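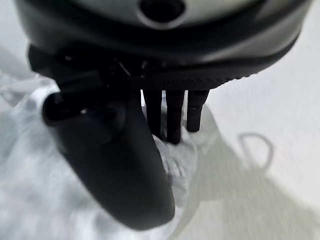 27th September. Kenbridge, second floor, lighting review. The linear fittings over the desk rows are still on the original drawing, two runs per bay, and the electrical contractor wants a decision before the ceiling grid is closed. Direct-only optics would be cheaper, but they put hard shadows on a white worktop and people complain of them within a month. A soft gray shadow like the one under the black hand, on a pale white surface, is the target for the desks. Went back through the data sheets and marked up the direct/indirect version. Suspension drop needs to increase to clear the sprinkler heads, which have moved again.

Desk count is now 46, down from the number in the tender set. The lost desks are all along the core wall, where the riser doors swing out further than surveyed. Redrew the row as a standing bench with no fixed seats. Power comes down inside the leg at the north end. Fire route width checks out with the riser doors open at 90 degrees, though not with a chair pulled out, hence no chairs.

Skornthorpe delivered the first batch of partition frames in the afternoon. Heads are within tolerance. Two of the base channels are bowed and have been set aside for return. The slab is worse than the partitions – it falls 22 mm from the core to the window line, and the adjustable foot will not take that up over the full run. Options are a packed base with a deeper skirting, or a screed feather along the last bay. I prefer the packed base. The screed needs drying time and we would lose access to the goods lift lobby.

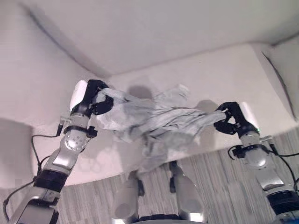

Acoustics next. The Tuhumury ceiling baffles are out of stock in the deeper size. Substituting the shallow one means closing the spacing to keep the absorption area, and at the closer spacing the baffles clash with the supply grilles in three places. Asked the mechanical engineer whether those grilles can shift one module to the east. No answer by the time I left. If they stay put, the gaps get filled with wall panels on the quiet room side, which costs more in fixing labor than in material.

Carpet tile: striped, laid in one direction throughout, with no quarter turns. The installer priced quarter turns by default. Asked for a revised figure and an allowance of 8 spare boxes to be stored on the floor.

The breakout area has been the slowest part of the plan and I reworked it for the third time. The floor box, the column and the fire hose cabinet all want the same corner. Moved the seating to the long wall and rotated the coffee point. For the seating itself, the light gray sofa with the long low back and the thick rounded arm is the right type, and the plain wall behind it, with no switches or fixtures in view, is how I want the finished elevation to look. That means the light switches go on the return by the door and the thermostat goes around the corner with them. Electrical drawing to be reissued.
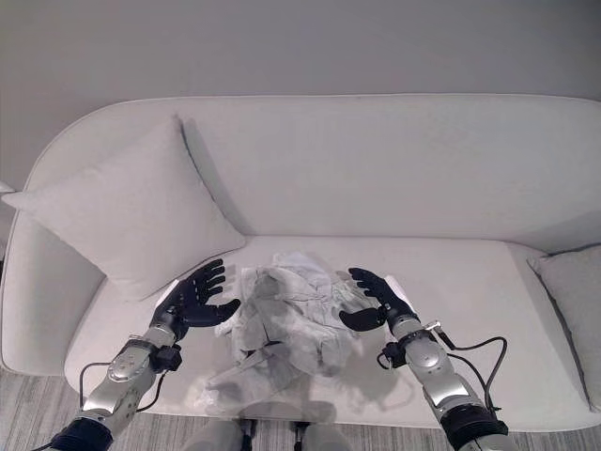

Fabric for the loose furniture is still open. The client's office manager asked for something darker on the seats. Jeren have sent a gray two shades down from the sample on the board and it holds up in daylight, though under the warm lamps it drifts toward green. An off-white to light gray, as on the sofa and its big square pillow, would stay closer to the wall color and show the seams more softly, at the cost of more cleaning. Removable covers would settle it. Lead time on those is longer, so the order has to go out with the first furniture package and cannot wait for the second.

Drawing status at the end of the day: 70 sheets in the set, ceiling plans on hold for the grilles, partition details to be amended for the packed base. Left a note on the board to chase the grille answer first thing and to measure the goods lift door again before the worktops are cut.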